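Tarkia Play Food and Bowls: Frequently Asked Questions
Last updated Tue 5 October

What comes in a set?
Each Tarkia set has one bowl and a bag of play fruits and vegetables. The mix depends on what is in stock the week we pack it, so two sets ordered together may not match. If you need a certain item for a lesson plan, write it in the order notes and we will try.

Can I buy the bowl by itself?
Yes. Bowls are sold singly and in packs of 15. Extra play food is sold by the bag only.

Is this suitable for children under three?
No. Some of the smaller pieces are a choking risk. For younger children, look at the Anozie soft line, which is made in larger sizes.

How do I clean the play food?
Wipe it with a cloth and warm water with a little dish soap, then wipe again with plain water. Don't soak it. Water can get into the seam and take days to come out. Let everything air dry on a towel before it goes back in storage.

Can the bowl go in the dishwasher?
Top rack only, on a cool cycle. Hand washing is better for the color.

Can we serve real food in the bowl?
We don't recommend it. The bowl is sold as a toy and has not been tested for food contact.

What size of bowl works best for sorting games?
One that a child can reach into with a whole hand and still see what is inside. A wide bowl with low sides is easier than a deep one. Five or six pieces at a time is plenty to start with — more than that and younger children tend to tip the bowl out.

What kind of surface should we use?
Anything flat and easy to wipe. A hard surface is better than carpet for sorting, and a light color makes the pieces easier to spot.

Pink flower-shaped bowl, first picture.

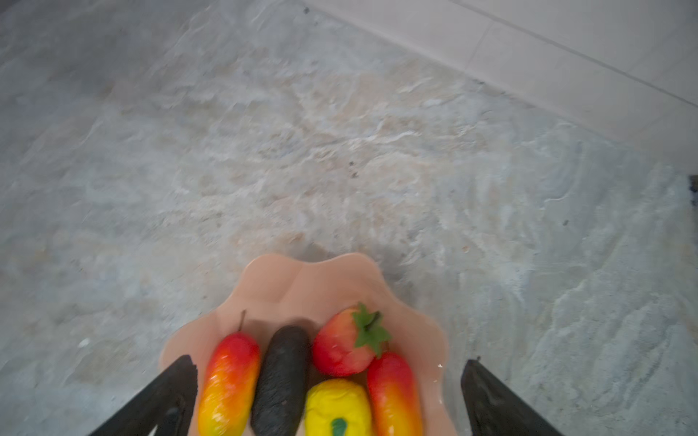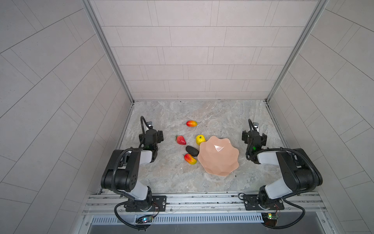 How should I store the sets?
Keep them in a dry cupboard, out of direct sun. Bowls of the same size can be stacked, but take the food out first. Pieces left squashed under a stack can keep the dent. For classrooms, we sell the Multora bin, which holds 2 full sets.

A piece has a mark on it. Is it faulty?
Small color marks and visible seams are normal. A split or a loose part is not. Stop using the piece and send us a photo with your order number.

How long does delivery take?
Orders placed before noon leave our Tisness warehouse the next working day. School orders of 25 sets or more go by freight and take longer, especially in January.

What is the return policy?
You have 35 days from delivery to return unused sets. Bowls and food must come back together — we can't refund half a set.

Who do I contact about a school order?
Yakubu Igwe handles school and nursery accounts. Use the contact form and choose "Schools" from the menu.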